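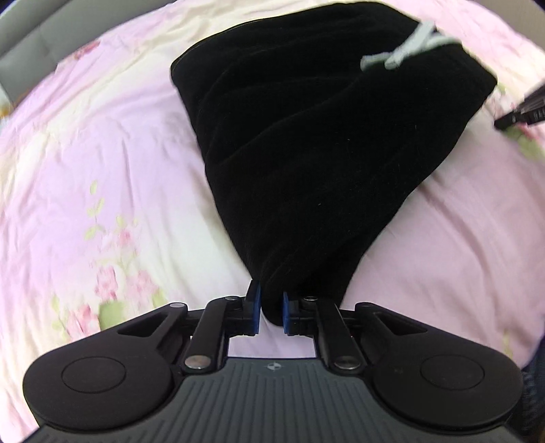 Black velvet drawstring bag on the pink floral sheet.

From: Jui-lin Man
To: Small Bags & Pouches list
Date: Thursday, June 9, 2022
Subject: Re: Re: velvet for drawstring bags, is it worth the trouble?

Yes, yes, yes, it's worth the trouble! I was so happy to see this question come up that I started answering on my phone and had to move to the computer because I was running on (and I'm about to run on here too, sorry, get a drink).

Konen wrote:

> I have been making cotton drawstring bags for years, mostly for
> knitting and for the kids' marbles. My sister wants a set in black
> velvet for her jewelry and I bought a yard of it before I thought
> it through. I cut one out last night. It crept all over the place
> under the presser foot and there is black fluff in my coffee.
> Does anyone here sew velvet on purpose? And how do you press it?
> Do I need a lining? She leaves for her trip in two weeks.

First the fluff. Cut all your pieces in one go, then take them outside and shake them hard before they get anywhere near the machine. I zigzag the raw edges right after that, before I sew a single seam, and most of the mess stops there. I also lay an old bedsheet over the bed and do all my cutting and sorting on it. Black velvet on a light sheet is so easy to see, every stray thread shows up, and when I'm done I carry the whole sheet out to the porch and shake that too.

Now the creeping. Pins alone never did it for me. Hand baste! I know, I know, but on a small bag it takes less time than ripping out one crooked seam. Use silk thread if you have it, stay just inside the seam allowance, and then sew with the nap running down toward the bottom of the bag. A walking foot helps a lot if you own one. Mine came from Ultholm with the machine and sat in its box until I tried velvet. Stitch length 3 is fine, and loosen the presser foot pressure a little if your machine lets you.

Pressing: don't put the iron on the right side, ever. I lay a spare piece of velvet face up on the board, put my bag face down on top of it so the two piles sink into each other, and steam from just over the wrong side. Then finger press the seams open and walk away until it's cool. If you do flatten a spot, hang it in the bathroom while somebody takes a long shower and brush it up with a soft toothbrush. I've rescued a shiny patch that way that I was sure was a goner.

Lining: for jewelry I would, yes. Earring hooks catch in the pile and on the raw seams. I like a plain cotton lawn or a slippery acetate, cut a hair smaller than the outside so it doesn't bag out at the bottom. For the marbles I'd skip it.

The channel for the cord is where I changed my mind over the years. I used to fold the velvet over twice and it came out thick as a rope and would not gather. Now I make the casing out of the lining fabric and let the velvet stop just above it — so much nicer, and it pulls shut without a fight. Satin cord looks lovely but slides open in a suitcase, so for your sister's trip I'd go with a braided cotton one and two ends coming out on opposite sides.

As for fabric, I've had good luck with the Inine cotton velvet and less luck with the stretchy kind. Kao posted back in March about using up velvet from a thrifted skirt, and that thread is well worth digging out of the archive. One skirt made her 4 good-sized bags with scraps left over for a pincushion.

Two weeks is plenty of time, Konen! Finish the one you've already cut, call it your practice bag and keep it for yourself. And please, please show us the set when it's done — I want to see what color you pick for the lining. I'm voting for something loud.

Jui-lin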